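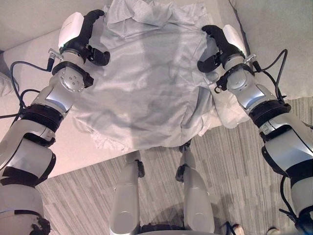 Segmenter des démonstrations de manipulation de textile pour l'apprentissage par imitation

Ce tutoriel reprend la procédure que nous utilisons dans le projet Nirnari pour transformer des enregistrements bruts de manipulation bimanuelle en épisodes exploitables par une politique à prédiction de blocs d'actions. Il suppose une plateforme à deux bras munis de mains à plusieurs doigts, une caméra de tête et un enregistrement des positions articulaires. La tâche de référence est l'étalement d'un textile froissé sur une table, première étape avant tout pliage.

Prérequis : Python 3.10 ou plus récent, NumPy, un lecteur vidéo capable d'extraire les images par horodatage, et les fichiers de calibration de la caméra de tête. Les scripts cités appartiennent au paquet Fomis, mais les opérations se réécrivent sans difficulté.

1. Synchroniser les flux

Les positions articulaires et les images n'ont pas la même cadence. Ne rééchantillonnez pas les images : prenez leurs horodatages comme référence et interpolez linéairement les positions articulaires sur ces instants. Pour les commandes, utilisez la dernière valeur émise, sans interpolation. Une commande interpolée n'a jamais été envoyée au contrôleur, et la politique apprendrait une transition fictive.

Vérifiez ensuite le décalage constant entre caméra et encodeurs. La méthode la plus simple consiste à lever puis baisser brusquement les deux poignets en début de session, à calculer la norme du flux optique dans la zone des mains, puis à chercher le maximum de corrélation avec la norme des vitesses articulaires. Un décalage qui varie d'une session à l'autre indique en général un problème d'horloge. Corrigez-le à la source, pas dans le jeu de données.

2. Définir les phases

Un découpage trop fin rend l'annotation incohérente entre annotateurs. Nous avons retenu quatre phases :

approche : les mains se déplacent vers le textile, sans contact ;
saisie : contact d'au moins une main et fermeture des doigts sur un pli ou un bord ;
tension : les deux mains tiennent le tissu et s'écartent ;
relâchement : ouverture des doigts et retrait.

La phase de saisie pose le plus de difficultés. Avec une pince à deux mors, l'ouverture mesurée donne un critère presque suffisant. Avec une main à plusieurs doigts, la fermeture est progressive et le pouce peut s'enrouler bien avant que le tissu soit tenu. Une main posée sur le tissu et une main qui pince un pli ont parfois des configurations articulaires très proches – l'image seule ne les départage pas toujours non plus, surtout lorsque le dos de la main masque les extrémités des doigts.

3. Proposer automatiquement les transitions

Calculez pour chaque main un indice de fermeture : moyenne des angles de flexion, normalisée entre la pose ouverte et la pose fermée de la calibration. Appliquez un filtre médian de 15 échantillons. Une transition candidate vers la saisie est placée à l'instant où l'indice franchit le seuil haut, et vers le relâchement lorsqu'il repasse sous le seuil bas. L'hystérésis est nécessaire : avec un seuil unique, les réajustements des doigts produisent des rafales de transitions parasites.

fomis segment --entree sessions/ --filtre 15 --seuil-haut 0.6 --seuil-bas 0.35 --sortie candidats.json

Le passage à la phase de tension se détecte sur la distance entre les deux poignets, obtenue par cinématique directe. On retient le premier instant où cette distance croît de façon continue alors que les deux mains sont en saisie.

4. Relire les candidats

La relecture se fait image par image autour de chaque candidat. Consignes pour l'annotateur :

Se fonder d'abord sur la déformation du tissu, ensuite sur la pose des doigts. Un pli qui suit le mouvement de la main est tenu.
Ne pas confondre une ombre large avec un creux. Sous un éclairage latéral, les bras assombrissent souvent le centre du textile.
En cas de doute persistant, attribuer l'étiquette « indéterminé ». Les segments ainsi marqués sont exclus de l'évaluation des phases mais conservés pour l'entraînement de la politique.

Aoi Tanabe et Iolo Bowen ont annoté séparément 105 épisodes pour mesurer l'accord. Les désaccords se concentrent sur le début de la saisie ; pour le relâchement, les deux annotations sont presque toujours superposables. La première version des consignes, rédigée en septembre, ne mentionnait pas la déformation du tissu et donnait des résultats nettement moins stables.

5. Filtrer les épisodes

Écartez les épisodes dans lesquels :

le textile sort entièrement du champ de la caméra de tête ;
un câble de poignet s'interpose entre la main et le tissu ;
une personne touche la table ou le textile pendant l'enregistrement ;
la commande sature sur une articulation pendant toute la phase de tension.

Un tissu qui déborde du plateau n'est pas un motif d'exclusion. Cette situation est fréquente et la politique doit y être exposée. De même, conservez les tentatives de saisie manquées suivies d'une reprise : retirées du jeu, elles laissent la politique sans comportement de récupération.

Le jeu Livstead, sur lequel la procédure a été mise au point, compte 2 021 épisodes après filtrage. Nous en réservons un sous-ensemble à l'évaluation, choisi par textile et par session. Un tirage aléatoire par épisode place des configurations quasi identiques des deux côtés de la séparation et surestime les performances.

6. Préparer les blocs d'actions

Pour chaque instant, la cible est la séquence des commandes suivantes sur un horizon fixe. À la fin d'un épisode, complétez par répétition de la dernière commande et masquez ces valeurs dans la fonction de coût. Les étiquettes de phase sont ajoutées comme sortie auxiliaire, avec une pondération faible.

Rééquilibrez l'échantillonnage. L'approche et la tension occupent l'essentiel de la durée, la saisie très peu. Nous tirons d'abord la phase, puis l'instant dans la phase, avec un plancher de plus de 1 000 instants de saisie par époque. Sans cette correction, la main se place convenablement au-dessus du pli mais se ferme trop tard.

7. Contrôler avant l'entraînement

Rejouez quelques épisodes en boucle ouverte, sans textile, à vitesse réduite et avec l'arrêt d'urgence à portée de main. Les trajectoires doivent coïncider avec l'enregistrement. Un écart limité aux doigts provient le plus souvent d'une inversion dans l'ordre des articulations entre la main gauche et la main droite – erreur que la symétrie de la tâche rend difficile à voir sur les courbes.

Problèmes connus

Transitions de saisie décalées sur une seule main : refaire la calibration de la pose ouverte de cette main.
Phase de tension jamais détectée : contrôler que les deux bras sont exprimés dans le même repère de base.
Mémoire insuffisante à l'export : passer l'option --par-session.

Le format de sortie est lisible par le chargeur Tsuji sans conversion. Pour d'autres chargeurs, seul le champ « phase » demande une adaptation : il est stocké en entier, avec la valeur -1 pour « indéterminé ».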